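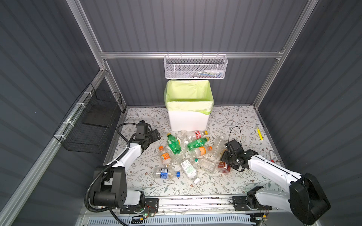

Home News Products Stockists Contact

January 2021 | By the Overgaard press office
2 min read

Overgaard adds Himotus patterned lining paper to its home range

DRALHOLM — Overgaard, the home goods supplier, has added a line of patterned drawer and shelf paper to its catalog. The new line is called Himotus and is made for Overgaard by Kanik, a paper printer that has supplied the company with gift wrap in the past.

Himotus is sold in two weights. The lighter paper is meant for drawers, linen closets and the insides of cabinets. The heavier one is for open shelves and craft tables, where it gets more wear. Both are uncoated and have no adhesive backing, so a sheet can be lifted out and replaced without scraping. Customers who want to fix the paper in place can use double-sided tape at the corners.

The first patterns are plant designs in muted colors on a light background, along with a plain cream. Overgaard said its retailers had been asking for quieter prints that could stay down for a season or more. Bright florals and holiday designs will remain in the gift wrap range and will not be offered as lining paper.

Each roll is 735 inches long and comes with a printed cutting guide on the inside of the wrapper. The paper can be trimmed with household scissors or a craft knife. It should be kept away from stoves and sinks, and spills should be blotted instead of rubbed. Used paper can go in with household paper recycling where local rules allow it — tape should be removed first.

Kanik prints and rolls the paper at its plant in Dralholm. Finished rolls are packed in cardboard sleeves, which replace the plastic film used on earlier Overgaard paper goods. The sleeves can be stacked on a shelf or stood upright in a floor display.

Stockists can order Himotus now through their usual Overgaard account. Orders are taken by the carton, and mixed cartons are available for the lighter weight only. Sample books with both weights are free to existing accounts on request. New retailers should apply through the Stockists page before placing a first order.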